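## Folding laundry by the squeeze: good news from Orkeo

If you've walked past the second-floor corridor in Moldovan Hall this April and heard cheering over a T-shirt, that was us! The Orkeo project has been trying to teach a two-armed robot to fold clothes for longer than we like to admit, and this month we finally have a result we want to show people outside the lab.

The short version: we changed how we cut up our recordings before training on them, changed almost nothing else, and the robot got a lot better at folding clothes it had never met before. We call the new method Prorix. It fits on top of the training code we already had, it runs on the same two computers, and it came out of an argument over lunch about where a fold begins.

### Where we were stuck

Most of you know the setup, but for new readers, here is the quick tour. A person holds one gripper in each hand and folds a piece of clothing. Each gripper carries its own camera and keeps track of how wide its jaws are open. We record the whole thing, and later the model learns to turn what the cameras see into what the hands should do next. There's no robot in the room while we record, so we can work anywhere there is a flat place and some clothes (and, as we learned, places that are not very flat at all).

For a long time we chopped every recording into pieces of equal length. That's the usual thing to do and it works fine for plenty of jobs, like putting a cup on a shelf. Cloth is harder. A fold can be quick or slow depending on the person, the fabric and how the sleeve happened to land. With equal pieces, the model might see the end of one grab and the start of the next glued together, with a long stretch of hovering in between. Then we'd put it on the robot and the robot would hover too. It would hang over a shirt like a person who has walked into the kitchen and forgotten why!

We tried more data. We tried speeding up the slow parts, which helped for towels and made pants worse. We tried leaving out everyone's first few recordings, on the theory that people need to warm up. Nothing moved the needle much.

### Cut at the squeeze

The change in Prorix is simple enough to explain on a napkin, and a napkin is where the first version was drawn. Each recording is cut at the moments when a pair of jaws closes on cloth or lets go of it. A piece can be as short as a quick tug or as long as a careful carry across the bed. Every piece also gets a tag that says what the *other* hand is up to: holding, reaching or waiting.

That tag turned into the best part. When you fold a shirt, one hand spends a lot of time doing very little. It pins down a hem, or it stays back so the other one can pass. In our old training those quiet moments looked like missing information. Now they have a name, and the model learns to be patient on purpose. You can tell when you watch the robot. One arm takes hold of the cloth and *stays* there while the other goes looking for its edge, and the first time we saw it do that, the whole bench got noisy.

The second piece of Prorix is a small check that runs right after each squeeze. The model looks at the view between the fingertips and guesses whether it has one layer of cloth, two layers or nothing. If the guess is "nothing," it backs up and tries again before going on. This sounds like plain common sense, and it is, but our old version would happily carry a handful of air all the way across the bed and set it down very neatly.

### Real beds, real clutter

We also want to say something about where the recordings come from. Our first set was made on a lab table under even light, with one garment at a time. The robot got good at that table. Then we put a bedspread under the shirt and it fell apart (the model, that is, the bedspread was fine).

So we moved to bedrooms. Flower prints, daylight from one side, other clothes heaped right next to the one you care about. A plain shirt on a busy print is easy for people, and it is surprisingly hard for a model that has only ever seen plain gray. A bed also has a rounded edge, so a sleeve can slide off it halfway through a fold, and that never happened on our table.

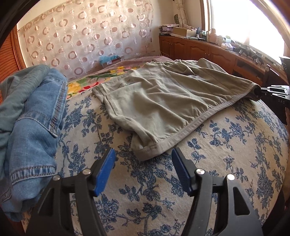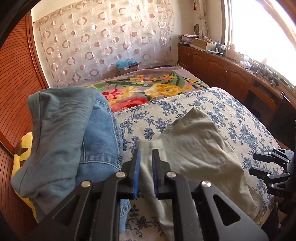
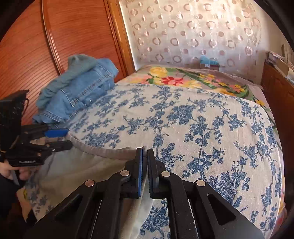 **Orkeo Project | Soft Materials Group, Department of Robotics, Gruswood**

The three views come from the same bed, and we like them side by side for the light and the background alone. The first has a T-shirt spread flat with its far end held by the second gripper, which is just the kind of moment the "other hand" tag was made for. In the last one, an edge of pale cloth is pinched between the two pads, and that is the close-up view our layer check gets to work with. Look at how much of each picture is flowers! A model has to learn to ignore all of that, along with the denim piled off to the left.

### The numbers

We recorded 378 folding sessions for this round and kept 354 of them. The ones we dropped had a camera that lost its place partway through, usually when it came too close to a blanket and had nothing to look at except fuzz. We did not drop anything for being a clumsy fold. Clumsy folds stayed in, and we think they help, though we haven't run the test that would prove it.

For the trial we picked 30 pieces of clothing that appear nowhere in the training set. Shirts, pants, a few knits, and one very stretchy pair of pajama bottoms that we all came to fear. The robot got one try at each with the old model and one try with Prorix, and the starting heap was dropped from the same height every time. Both models were trained on the same 354 sessions, so the cutting, the tags and the layer check are the only things that differ.

- With the old model, a person had to step in on 16 of the 30.
- With Prorix, a person had to step in on seven.

We were hoping for a change of two or three garments, so this was a happy afternoon. Most of the gain came from shirts. The robot now finds the bottom hem far more often, and when it misses, it usually notices. Pants got a bit better too. Knits stayed about where they were, and the pajama bottoms beat both models without much effort.

We then took pieces out one at a time to see what mattered. Without the layer check, the robot still folded well but carried air now and then. Without the "other hand" tag, most of the gain went away, and the two arms went back to bumping into each other over the collar. That surprised those of us who had bet on the layer check (the losing side bought the doughnuts, and they were good doughnuts).

### What still goes wrong

Plenty! Dark cloth in deep shadow is hard, and strong window light washes out the side of the garment that faces it. The model is also too trusting about sleeves. If a sleeve is tucked under the body of the shirt, it tends to fold the whole thing as though the sleeve weren't there, and you end up with a tidy rectangle with a lump in it.

Cutting at the squeeze has its own trouble spots as well. People sometimes smooth a shirt with closed jaws, just brushing the fabric flat, and our code used to count that as a very long grab. We patched it by checking whether the cloth moves along with the fingers, and the patch is right most of the time. If anyone reading has a cleaner idea, please come and find us.

And one trial per garment is thin. We know. The next round will have several tries for each piece and more than one kind of surface, with couches first on the list. Couches have cushions with gaps, and we expect the gaps to eat socks.

### If you record for us

A few small changes to the routine, starting now:

1. Open the jaws all the way when you let go. Half-open releases are the main thing that confuses the cutter.
2. Let the waiting hand wait. If it has nothing to do, keep it still where it is, and don't bring it back to your lap.
3. Keep other clothes on the bed. Please don't tidy up first.
4. If you drop a corner, pick it up and carry on. We want those.

The recording sheet has a new box for the kind of fabric. "Knit" and "woven" are enough, and a question mark is fine too.

### Come see it

We're running the robot in Moldovan Hall at 3:30 in the afternoon on most working days, and the door is open while the arms are moving. Bring a shirt if you like. Clean, please, and preferably one with sleeves, as we have more than enough tank tops. The write-up is in draft and we'll pass it around Gruswood before it goes anywhere else, together with the code that does the cutting, so other groups can try it on their own recordings. The rope people down the hall have already asked for a copy, and we can't wait to see what it does with knots.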